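Parisa Jafarzadeh has sold second-hand linen in Doltley for long enough to distrust the word vintage. "It means the seller doesn't know," she says, pouring tea in the back of the shop. "Or does know, and would like you not to ask."

I had come with doubts of my own. Old tea towels now sell for the price of a decent lunch, and I wanted someone to tell me why. She was not much help to the trade. A dealer in Trodlow offered her 200 cloths last December, all said to come from one country house. She bought 2.

"The rest had been boiled to look old. You can smell it – a sort of burnt starch."

Does age make a cloth any better at drying a plate? She thinks it can, up to a point, as linen softens with washing. I suggested that a new one would soften too, given the chance. "Yes, but people don't want to wait," she said, and I couldn't argue with that.

On storage she is stricter. She won't have plastic boxes, and she has no time for lavender bags, which she says do nothing about moths.

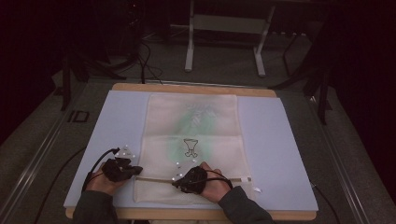

She refolds her own stock every few months, along different lines, so the creases don't wear through. I asked whether she had ever seen a cloth split at the fold. "Twice. Both were mine, from before I bothered."

Her prices are written in pencil on slips of paper, and she will come down if you ask. I asked. She came down by very little.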